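Cómo montar y mantener una mesa con boca de residuos integrada

Una mesa con boca de residuos tiene un orificio circular en el tablero, rematado con un aro metálico, que comunica con un cubo colocado debajo. Se utiliza en mesas de té, puestos de manualidades y zonas de empaquetado ligero. Permite retirar envoltorios, bolsas y recortes sin levantarse ni ocupar superficie con una papelera de sobremesa.

Esta guía cubre la preparación del tablero, el corte, el sellado del canto, la colocación del aro, el montaje del cubo inferior, el uso diario y la limpieza. Es válida para tableros macizos y para tableros de listones encolados. No es aplicable a vidrio, piedra ni tableros huecos de tipo alveolar.

Material necesario

Aro metálico con pestaña superior. El de la serie Porolwood se suministra con plantilla de papel y junta de espuma.
Taladro con soporte guiado o fresadora con compás.
Corona perforadora del diámetro indicado por la plantilla.
Lija de grano 100 para el canto.
Lija de grano 1000 para el repaso final del barniz.
Barniz de poliuretano al agua y pincel plano.
Adhesivo elástico de montaje. En este montaje se ha empleado Sument 1304, de color neutro.
Cubo con reborde y soporte de suspensión.
Cinta de carrocero, lápiz, escuadra y dos sargentos.

Elección de la posición

El orificio debe quedar al alcance de la mano con el codo apoyado. Demasiado cerca del borde debilita el tablero y deja el cubo a la altura de las rodillas; demasiado lejos obliga a pasar el brazo por encima de lo que haya en la mesa. Como regla práctica, la distancia entre el borde del orificio y el canto del tablero no debe ser inferior al diámetro del propio orificio.

Antes de marcar, revise la cara inferior. Localice travesaños, tornillos, guías de cajón y herrajes de extensión. Si el tablero es extensible, abra y cierre el mecanismo completo y anote el recorrido de las piezas móviles. El cubo no puede invadir ese recorrido en ninguna posición.

En tableros formados por varias piezas, conviene que el orificio quede íntegramente dentro de una de ellas. Un corte que atraviesa una junta deja dos cantos con movimiento distinto y el aro acaba por separarse en ese punto. Si no hay alternativa, refuerce la junta por debajo con una placa encolada antes de cortar.

Marcado y corte

1. Cubra la zona con cinta de carrocero, en dos capas cruzadas. La cinta reduce el astillado y admite bien el trazo de lápiz.

2. Fije la plantilla y marque el centro con un punzón. Compruebe con la escuadra la distancia a dos cantos perpendiculares.

3. Sujete una tabla de sacrificio por la cara inferior con los sargentos. Debe quedar en contacto pleno con el tablero.

4. Taladre el orificio piloto en vertical. Una desviación pequeña en este punto se convierte en un aro visiblemente inclinado.

5. Corte con la corona a baja velocidad, retirándola cada pocos segundos para evacuar el serrín. Si aparece olor a quemado, detenga la máquina y limpie los dientes.

6. Cuando la broca piloto asome por debajo, retire la tabla de sacrificio y termine el corte desde la cara inferior. Vuelva a colocar la tabla por arriba si el acabado es brillante.

7. Pase la lija de grano 100 por el canto, siempre en sentido circular. No redondee la arista superior: la pestaña del aro necesita un apoyo plano.

Presente el aro en seco. Tiene que entrar sin golpes y con una holgura mínima en todo el contorno. Un ajuste a presión no deja espacio para la dilatación de la madera y puede abrir grietas radiales en los meses húmedos.

Sellado del canto

El canto del orificio es la parte más expuesta de toda la mesa. Recibe goteo de bolsas, vapor y restos húmedos, y queda fuera de la vista, por lo que el deterioro se detecta tarde. Aplique tres manos de barniz, con lijado suave entre ellas, y extienda el producto por la cara inferior hasta cubrir una corona de dos dedos de ancho.

Si el barniz ha rebosado sobre la superficie brillante, espere a que endurezca y nivele con lija de grano 1000 humedecida. Pula después con un paño y pasta fina. La diferencia de brillo se aprecia sobre todo con luz rasante, de modo que es mejor hacer la comprobación de día y desde un lateral.

Colocación del aro

Limpie la pestaña con alcohol y deje evaporar. Aplique un cordón continuo de adhesivo en la cara interior de la pestaña, alejado unos milímetros del borde exterior. Asiente el aro con presión uniforme y un giro leve. Retire el sobrante antes de que forme piel, con una espátula de plástico.

Coloque encima una tabla plana con un peso moderado y respete el tiempo de curado indicado por el fabricante. No use la boca durante ese periodo, ni siquiera sin cubo.

Los aros dorados suelen llevar un recubrimiento delgado. Las espátulas metálicas y los estropajos lo levantan con facilidad y la marca no tiene reparación.

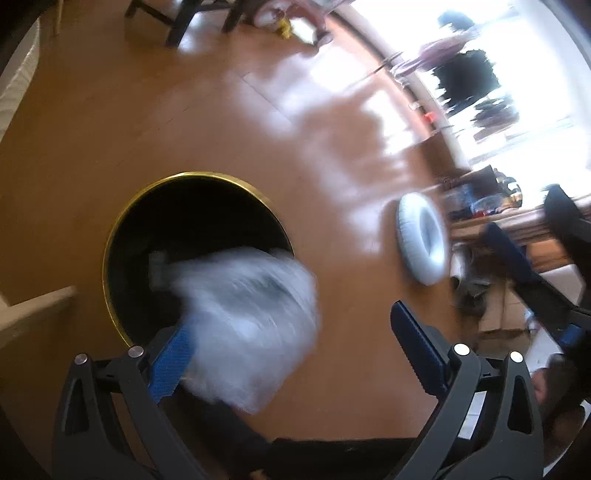 Una vez curado el adhesivo, pase un dedo por la unión entre aro y tablero. No debe notarse ningún escalón cortante. Un resalte leve es admisible y ayuda a contener líquidos derramados; un hueco, en cambio, acumula suciedad y tiene que rellenarse.

Montaje del cubo inferior

Existen dos sistemas habituales. El de suspensión fija el cubo a la cara inferior mediante un soporte en forma de U. El de suelo emplea un cubo alto, independiente, alineado con el orificio. El primero no se desplaza y deja libre el suelo; el segundo admite más peso y no exige atornillar.

Para el sistema suspendido, se ha utilizado el soporte Akpalu de carril corto. La secuencia es la siguiente:

1. Centre el cubo bajo el orificio y marque los puntos de fijación del soporte.

2. Perfore con tope de profundidad. El tornillo debe quedarse a un tercio del espesor del tablero respecto a la cara vista.

3. Atornille sin apretar del todo, inserte el cubo y corrija la alineación desde arriba.

4. Apriete en cruz y compruebe que el cubo sale y entra sin rozar.

La separación entre el borde del cubo y la cara inferior del tablero debe ser la mínima que permita extraerlo. Si es excesiva, los residuos ligeros se salen por el lateral. Puede corregirse con un faldón cilíndrico de plástico flexible, fijado al interior del aro y con el extremo inferior dentro del cubo.

Uso diario

Las bolsas de plástico son el residuo que más problemas causa. Ocupan mucho volumen, recuperan parte de su forma después de arrugarlas y pueden quedarse atascadas en la boca. Para introducirlas correctamente, expulse el aire, arrugue la bolsa en una sola masa y bájela por el centro del orificio. Suéltela cuando haya superado el aro. Si se suelta antes, es frecuente que se abra y quede enganchada.

Las bolsas grandes se pliegan a lo largo y se atan con un nudo flojo. Los films finos conviene introducirlos junto con otro residuo más pesado. Las cajas de cartón se cortan previamente en tiras.

No introduzca líquidos en cantidad, vidrio roto ni restos calientes. Tampoco deje piezas pequeñas de valor cerca de la boca: tornillería, tapones y pendientes ruedan con facilidad sobre un barniz liso.

Vacíe el cubo cuando alcance tres cuartas partes de su altura. Con casi 20 litros de capacidad, un cubo suspendido cargado de residuos húmedos somete el soporte a un esfuerzo considerable, y el vaciado frecuente alarga la vida de los tornillos.

Limpieza

Limpie el aro a diario con un paño ligeramente húmedo y séquelo a continuación. El interior de la boca se limpia una vez por semana, con el cubo retirado, usando una esponja suave y jabón neutro. Para el barniz se ha empleado el limpiador Plirnwood diluido según etiqueta; cualquier producto sin amoniaco ni disolventes es equivalente.

Revise el cordón de adhesivo dos veces al año. Si se observan zonas blanquecinas o levantadas, corte el tramo afectado con cúter, limpie y reponga.

Averías frecuentes

El aro gira al tocarlo. El adhesivo no ha agarrado, normalmente por restos de grasa o polvo. Retire el aro, elimine el producto antiguo y repita la colocación.

Aparece una mancha oscura alrededor de la boca. Hay entrada de agua por el canto. Desmonte, deje secar por completo, lije la zona y vuelva a sellar antes de montar.

El cubo roza al extraerlo. El soporte ha cedido o está descentrado. Compruebe primero el apriete y después la alineación.

Persiste el olor con el cubo limpio. Revise la cara inferior del tablero y el faldón, donde suelen quedar salpicaduras. Si la madera está sin barnizar en esa zona, aplique dos manos de sellador y mantenga la mesa ventilada hasta que seque.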